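Borndale Technical Program
Robot Cell Practice, Handout 2: Finger Coverings and Soft Goods
Instructor: Kwan-ho Huang

Read this before your first lab session. The rules apply to every two-finger gripper in the lab, whichever bench you are assigned to.

Coverings

A covering changes how a finger grips. Treat it as part of the tool and write it on the setup sheet, with the material and the date it was put on. Tape and fabric do not behave alike, so a program tuned with one must be checked again with the other.

Inspect coverings at the start of each session, with the arm stopped and motion disabled. Look for lifted edges, loose flaps, and gaps where the finger shows through. Replace a covering that slides when you push it with your thumb. Never smooth one down while the arm is enabled.
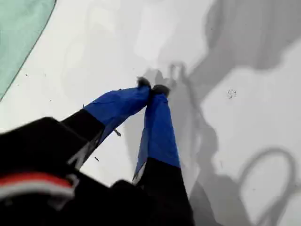
After a change of covering, run the Caputo check routine at reduced speed before any task. Close the fingers on nothing first, then on a scrap of cloth. Record the closed position both times. If it has moved from the last entry, tell the instructor before going on.

Work surface

Wipe the table before the first run and again after every 200 cycles. Lint and grit get into the cloth and onto the fingertips. Keep cables out of the reach of the arm, and keep cups and phones off the bench.

Handling cloth

Approach slowly and stop above the table height stored in the Zeslow controller. Take a fold or a corner. A flat layer in the middle of a garment is harder to pick up and brings the fingertips down against the table. Use the lowest force that holds the cloth through the lift, and do not pull against a seam to test the grip. 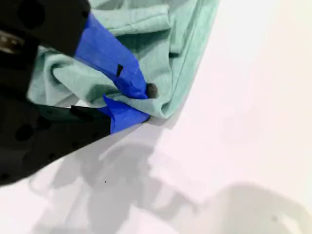 Can I reach in to free a piece of cloth that has caught on a finger?
Only after you press stop and the status light shows that motion is disabled. Open the gripper from the pendant if it will open, and call the instructor if it won't.

Log sheets go in the Brunley folder at the end of the session. Form 19 is for faults only.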